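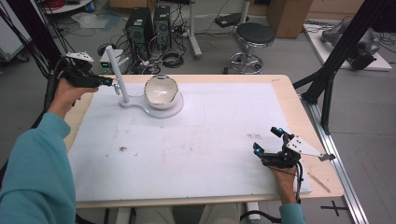 [Warkus-tables] Re: foam board as a table cover, any objections?
From: Chinyere Ogundipe
Date: January 14, 2021

Ezeani wrote:

> We have a wood table that gets used for everything and I'm tired
> of sanding it. I want to lay one big sheet of white foam board
> over the top and leave it there for good. Light, cheap, easy to
> wipe, swap it when it looks bad. The Pliltix page says their
> board is "wipe clean" and good for 4000 wipes. I was going to
> order 22 sheets while the price is low. Also thinking of putting
> a bowl on a stand at the back corner for loose bits so they
> don't roll all over. Anybody see a problem?

A few, yes.

I don't believe the 4000. Who wiped it, with what, and what was on it? I emailed Pliltix last August with that exact question and got back a PDF with the same number in a larger font. My own sheet had brown smudges I couldn't shift well before I had wiped it 33 times, and I know that because I kept a tally on the wall out of spite. Plain water moved some of it. Dish soap moved a little more. Anything stronger took the shine off the surface, and after that the spot grabbed dirt twice as fast. The gray marks are worse than the brown ones, in my experience. I think they come from metal being dragged across, and I have never gotten one out.

You may not mind. White shows every crumb, and I'll admit I like that when I've dropped something small. But if the plan is a table that looks clean, white foam is a strange pick. You'll be looking at specks all day.

Then there's the "for good" part. If the sheet just lies there, grit gets under it, and you're back to sanding. If you tape it down, you get tape residue on the wood. I leave mine loose, stop it short of the edge so there's a strip of wood showing all the way around, and lift it at the end of the week to brush underneath. The bare strip is handy for sticks and pencils and whatever else you don't want on the foam. It does collect junk, though. Everything I own that's long and thin ends up on that strip.

On the bowl: fine, but what's the stand made of and how heavy is the base? Ceramic up on a stand sounds good until you put an elbow into it. Foam gives a little under a small base, and mine left a ring that never came back up. A wide round base is better. I'd also keep it toward the far side, where your sleeves won't catch it, and I would not glue it to the board if you mean to swap the board.

As for 22 sheets, please don't. Buy 2. Use one, stand the other somewhere flat against a wall, and see how long the first one really lasts with your kind of mess. Skolisow sold me a stack that had bowed by the time I got to the bottom of it, and they wouldn't take it back because the wrap was open.

Has anyone here kept a single sheet on a working table for a whole year? I keep hearing that it can be done and I have yet to see the sheet. Tell me what you clean it with and I'll try it on my worst corner.

Chinyere

_______________________________________________
Warkus-tables mailing list
To leave the list, send a message with "unsubscribe" in the subject line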